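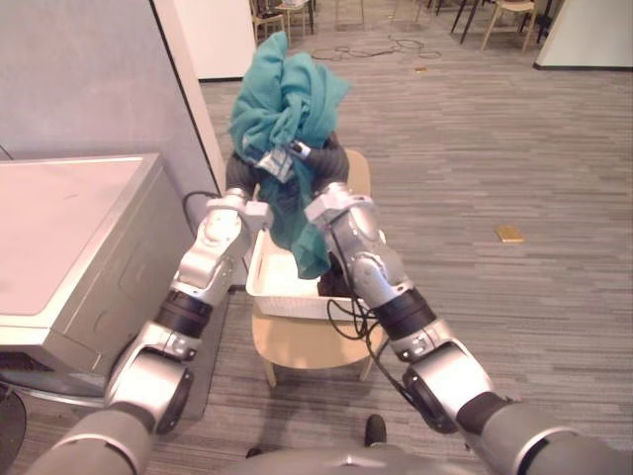 Can the Helley drying rack stay outside over the winter?
It can stay on a covered balcony. Anywhere it gets rained or snowed on, fold it and bring it in by November, or the hinge pins will start to rust.

Helley Folding Drying Rack, two-wing
Item 954
Made by Lemside

Total hanging length is 58 feet with both wings up. The rack opens to full width in the middle and each wing locks at two heights, flat or tilted. Use the flat setting for sweaters and anything else you want to lay across the rails. The tilted setting gives longer items like pants and bath towels more room to hang clear of the lower bars.

The frame is powder-coated steel. The rails are stainless. Feet are rubber and pull off for cleaning, and they fit tight, so twist while you pull.

What comes in the box
Rack, assembled
Four rubber feet, fitted
Two spare hinge pins
Sock rail (clips to either side)

Not included: the Gedusetti hanger bar, sold separately. It fits all Helley racks except the single-wing model.

Using it
Open the legs until the crossbar clicks. Raise the wings one at a time. Load the center before the wings, and put the heavy things in the center too. If you only need one wing, leave the other one folded down and keep the load light on the open side.

Wipe the rails with a damp cloth before the first use. There may be some powder left from the factory that will mark white sheets.

Price and delivery
The rack is $119. Orders over $200 ship free. Orders placed before 2 p.m. go out the same day, except on weekends, when they go out Monday. Returns are accepted in the original carton.

Spare parts
Hinge pins, feet and wing locks are kept in stock for the current model and the one before it. The older Vidmar rack uses a thicker pin and the parts do not swap. Check the label under the crossbar if you are not sure which you have. For parts orders, write to Deisy Zapata through the contact form and include the item number.

Customer notes

Daryna Sirko: Holds two loads if I space the shirts properly. The wing lock was stiff for the first week and then loosened up. Wish the sock rail came in a longer size.

Octavio Ríos: Replaced a wooden one that had gone wobbly. Folds flat enough to go behind the bathroom door. One foot was missing and they mailed it to me.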